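Search this site
Search
Share 15

Small appliance repair

Small appliance repair is the inspection, servicing, and restoration of portable household machines such as kettles, toasters, blenders, fans, irons, and coffee makers. It is usually treated apart from the repair of large appliances, which are serviced where they stand, and from electronics repair, which deals mainly with circuit boards. The field covers mechanical work (bearings, gears, latches, seals), electrical work (cords, switches, heating elements, motors), and work on the housing itself.

Scope and terms

A small appliance is commonly defined as one that a single person can carry and that connects to an ordinary wall outlet or runs on a battery. Repair is distinguished from maintenance, which includes descaling, cleaning, and lubrication, and from refurbishment, in which a used appliance is brought back to a condition fit for resale. In practice the three overlap. A coffee maker brought in with a slow flow may need only descaling, while the same symptom in another unit may come from a failed pump or a collapsed hose.

The word "housing" refers to the outer shell of an appliance together with any internal ribs and posts molded into it. "Chassis" is used where a separate internal frame carries the working parts. Many small appliances have no chassis, and the housing carries the motor or heating element directly.

Housings

Most modern housings are injection-molded from thermoplastics. Acrylonitrile butadiene styrene (ABS) is common where the shell stays cool, and polypropylene is common where it meets steam or hot water. Glass-filled nylon is used near motors and heating elements. Metal housings remain in use for toasters and some stand mixers, and a metal shell that can be touched must be either grounded or separated from live parts by double insulation.

Molded halves are held together by screws, snap fits, or both. Screws are often placed under rubber feet, labels, or trim rings. Snap fits are cantilevered hooks that flex as the halves are pressed together, and they are the part of a housing most often broken during opening. Plastic becomes less flexible with age and repeated heating, so a hook that released cleanly when the appliance was new may crack later. Some repairers warm the seam before prying.

Access openings in a housing serve several purposes: filling, ventilation, insertion of a detachable part, or passage of a shaft. An opening is a useful starting point for inspection before any fastener is removed, as dust, scale, and loose fragments can often be found through it with a small light. 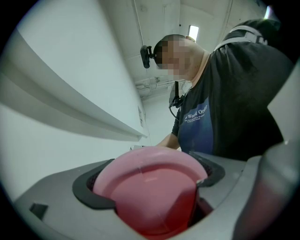 Close work over a gray plastic appliance housing.

Diagnosis

Diagnosis normally begins with the appliance unplugged. The cord is checked along its length for cuts and at both ends for strain damage, then tested for continuity while being flexed. Cord faults are frequent in irons and hair dryers, where the cord is bent at the same point in every use.

The next stage follows the path of the current. In a simple heating appliance this runs from the cord to a switch, then a thermostat, a thermal fuse, and the element. Each part is tested for resistance in turn. A thermal fuse that reads open has done its job, and the cause of overheating must be found before a new one is fitted. Replacement fuses have to match the original temperature rating, and they are crimped — soldering can trip the fuse during installation.

Motor-driven appliances add mechanical faults. A motor that hums without turning may have a seized bearing, a jammed load, or a failed capacitor. Universal motors, found in blenders and hand mixers, use carbon brushes that wear against the commutator. Worn brushes cause sparking, loss of speed, and a sharp smell.

Testing after repair

A repaired appliance is tested for insulation resistance before it is powered. In many workshops this is done at 500 volts DC between the joined line and neutral conductors and any metal that can be touched. Appliances with surge protection may need a lower test voltage. Ground continuity is checked where a ground is present. A functional test under load follows, long enough for the thermostat to cycle at least once.

Parts and documentation

Availability of parts is uneven. Wearing parts such as seals, brushes, and filters are often sold for years after a model is withdrawn, while housings and molded knobs are seldom stocked. Repairers rely on donor units, on generic parts of the same rating, and on printed or machined copies. The Ševčík index, a cross-reference list used by hobbyists, groups drive couplings into 183 patterns by tooth count and bore, and is used to match couplings across unrelated makes.

Service manuals for small appliances are less common than for large ones. Where none exists, repairers record the order of disassembly and keep screws sorted by location, as lengths often differ within one housing. A long screw driven into a short post can split it or reach a live part.

See also: Descaling; Thermal fuse; Universal motor; Double insulation

4 comments

Stillance
The part about crimping thermal fuses should be in bold. I killed two of them with an iron before I worked out why the kettle was still dead.

Braruvham
Does the coupling list cover older blenders with a square drive? Mine has no teeth at all.

Ullport
@Braruvham square drives are in the back section, sorted by width across the flats. Measure the socket, the shaft is usually worn.

Stillance
Seconding that. Use calipers if you have them.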